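Notebook, dye bench, 9th February

Picked up where Yolanda left off with the walnut hull bath. She had it at a simmer for the morning and let it cool with the lid on. I strained it twice through the old muslin and once through the fine mesh. Still some grit at the bottom of the bucket. Strained volume came to less than we wanted, so I topped it up with rainwater and did not bother with a second extraction of the hulls. They are in the green tub by the back door if anyone wants them for a weak bath. They will go moldy if left past the end of the week.

Skeins for the day: 36, all the Drinen two-ply, scoured last week and dried on the rack. Weighed them dry before wetting out. Total 1,519 grams. A few were still a bit greasy at the ties, so I loosened those and gave them another wash in hot water with the plain soap. The ties on this lot are too tight in general. Last October we had the same trouble and ended up with white rings on most of the batch. Please use the loose figure eight, three per skein, and leave enough slack to put a thumb through.

Mordant: alum on two thirds of the skeins, nothing on the rest. Walnut does not need it but Mahnaz wants to see the difference side by side for the Preltadari order, and so do I. Tagged the unmordanted ones with a knot in the tail end. Do not rely on the paper tags, the ink ran on four of them last time.

Bath one: alum skeins in at hand-warm, brought up slowly over an hour, held just under a simmer for another hour. Color went on fast in the first ten minutes and then hardly moved. Turned them with the long dowel every so often. The burner on the left still drops out when the one beside it is lit. I used the right one and moved the pot over, which was awkward when full. Alcides has looked at the valve and thinks it is the regulator. Not fixed yet.

Bath two: unmordanted skeins, same bath, same timing. Came out a shade lighter when wet and a little more yellow. Will wait for them to dry before saying more. Wet color has fooled me before with walnut.

Iron dip: took three of the alum skeins and put them through a very weak iron bath for five minutes. Good cool brown, close to the Risia sample card but not on it. A touch too gray. Next time three minutes and lift them earlier. Kept the iron pot and its spoon on the far side of the sink. Whoever put the iron spoon back in the clean drawer, it has its own hook.

Rinse water ran clear on the fourth change for bath one and on the sixth for bath two. Zoila's note from the previous batch says fifth for both, so it is in line with that.

Thảo asked whether the cotton would take any of this. I put a strip in at the end of bath two and it came out beige. Tannin first if we try it properly. 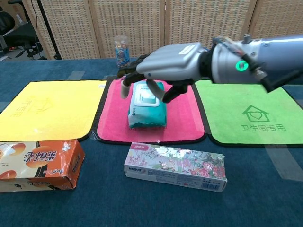 Yellow, pink and green mats side by side on the dark blue cloth, wipes under the hand.

To do:
Dry weights for all skeins once they are off the rack.
Light test on one strip from each bath, half covered, south window.
Reorder alum. The jar is down to the last scoop or two.
Ask Huaranga if they have hulls left from the same trees. The second sack was much weaker than the first.
Yolanda to write up the recipe per 100 grams so we can scale it.

Leftover bath is in the lidded bucket, marked W2. pH was slightly acid by the strip. I have not adjusted it. Mahnaz wants to try a single skein in it cold, left overnight, and compare with the heated ones.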